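Setting up your Patitz heated airer

1. Click the legs out and stand it at least 70 cm from curtains.

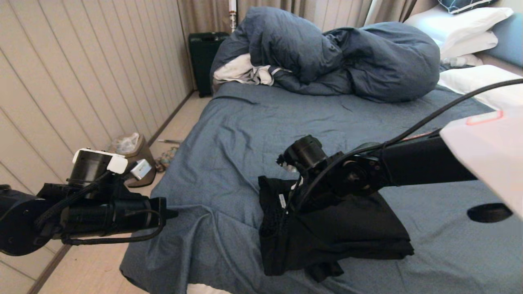
Mafalda Prata
Product set-up writer, Darkden

2. Plug it straight into the wall. I skipped the power board on mine - please do the same!

3. Hang tees by the hem, one layer per rail.

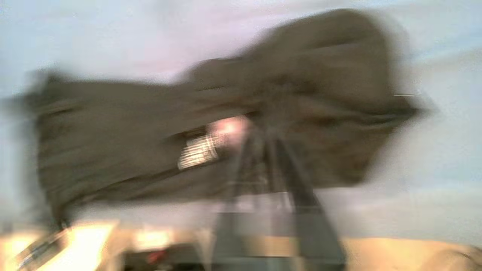 Heavy stuff like trackies goes on the top rail, where there's a bit more room (jeans too).

Caution: never load over 100 items of clothing pegs and all - sorry, 100 newtons a rail.

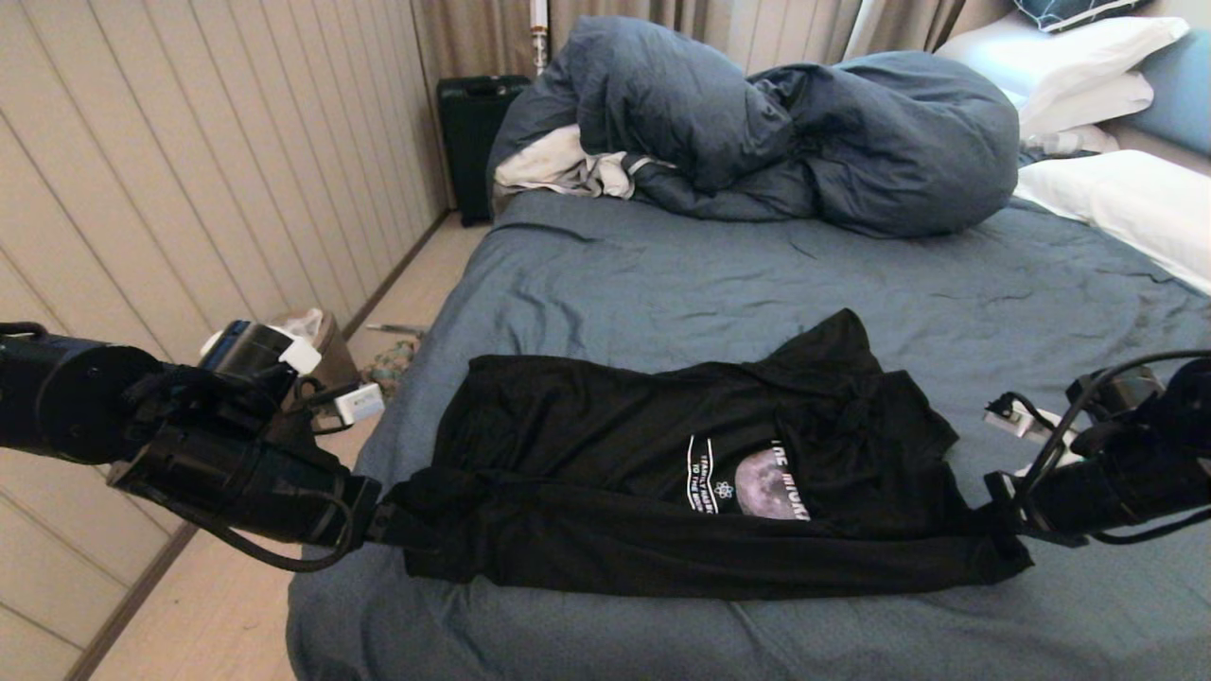 4. Set the timer and pop the cover on.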